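# How to code dating profiles without fooling yourself

Part of the Dritovley methods notes. Assumes you have your profiles saved as plain text and permission to use them.

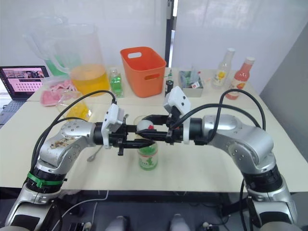 Most guides to thematic coding promise that themes will "emerge" if you read closely enough. I doubt it. You bring them with you, and a set of dating profiles is a very easy place to find what you came for. The steps below slow that down a little.

## 1. Write your hunches first

Before opening a single profile, write down what you expect people to say about love, money, children and looks. Date the page and leave it alone. Mine for the Nultindale set said "humor everywhere". I then found humor everywhere, which should worry you as much as it worried me.

## 2. Read 40 profiles with no codes

Take them at random, not from the top of the folder. Mark odd wording only. "Looking for my person" is wording. "Fear of being alone" is your guess, so keep it out of the margin for now.

## 3. Draft a short codebook

Each code gets a name, a one-line rule, one passage that fits and one that nearly fits. The near miss does most of the work. If you can't find one, the code is probably too wide.

My first codebook had 51 codes. It looked thorough and was useless - half of them turned up once. Merge until you can keep the whole list in your head.

## 4. Have someone else code a batch

Pick a person who doesn't share your theory. Compare line by line and talk over the mismatches before you work out any agreement score. A high score can mean good rules, or two people with the same blind spot.

## 5. Count last, if at all

The Tomer template puts a frequency table on page one. I'd move it to the back. A line that five people wrote may be copied from a profile tips site, and the table won't tell you so.

## 6. Go back to the hunches

Set your first page beside your final themes. If they match, pull every passage that doesn't fit and try to write a rival theme from those. Sometimes the rival is better - I dropped "humor" in October and kept "asking for low effort".

Save every old version of the codebook. You'll need them when a reviewer asks where a theme came from.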